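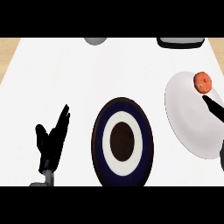 Does a policy that works in simulation count as a finished project for the spring showcase? Only if the club changes its own rule, which still says the task has to run on the real arms in front of people.

I'm putting that at the top so it doesn't get lost under the rest of the thread. I read Annelore's message twice and I still can't find the part where we agreed to drop the hardware run.

On February 2, no wait, whenever it was that the Patau group posted their numbers, Annelore Seidel wrote:

> Hi all,
> Quick update from the Patau team. The fruit task is in good shape. The sim has both arms, the two plates and the tangerine or whatever we're calling it, and we have 1,454 episodes logged. The right arm does the pick and the left arm mostly stays out of the way for now.
> Given how far along we are, I'd like to propose that we show it as a sim demo and spend the remaining time on the poster. The Sirkoment bench is booked solid and the Rivas team needs it more than we do. I think judges care about the idea and the results, and we have both.
> Any objections, please send them by 5 so I can tell Mostlow what to put in the program.
> Annelore

OK, objections.

First, the number of episodes. 1,454 is a lot of episodes and I believe you that they're logged. Logged isn't the same as scored. How many ended with the fruit on the dark plate and the gripper clear of it? If that's in a spreadsheet somewhere, please link it. If the answer is "we watched a bunch and they looked fine," then say so on the poster.

Second, the start positions. Every episode I opened last night had the fruit up by the top rim of the white plate, with the right finger coming in from the side. I opened 17, so maybe I had bad luck. But if the fruit always starts in the same spot, the policy may have learned a path and nothing about fruit. Move it to the lower rim, or put it on the bare table, and run it again. That's an evening of work and it needs no bench time at all.

Third, "mostly stays out of the way." This was pitched to us as a two-arm project. In what I saw, the left gripper is standing open-handed on its side of the table while the right one does the job. I don't mind a one-arm project, we've had good ones. I mind a one-arm project with "bimanual" in the title.

Fourth, friction. Ask anyone who was here for the cup stacking year. We had a sim that stacked all afternoon, and on the bench the fingers pushed the bottom cup off the table on the first try. A small round thing on a smooth plate is going to be worse. It will roll. I would bet lunch on it.

I know the bench is full. Rivas has it through the end of the month and their gearbox trouble is real. But the sign-up sheet still shows 2 open slots before 8 in the morning, and I'm willing to come in and unlock for either one. Real plates from the kitchen, real fruit, 26 tries, write down what happens. If it drops the thing 20 times out of 26, put that on the poster next to the sim results. I would read that poster. I'd skip one that only says it works in sim.

As for Mostlow, please tell them "title to follow." They gave us an extra week last year and the program isn't at the printer yet.

One smaller thing — the render has two black bands, top and bottom, and the lower one hides the near edge of the dark plate. If the policy is getting the same view, is that on purpose? I couldn't find a note on it in the repo.

Britta Hellwig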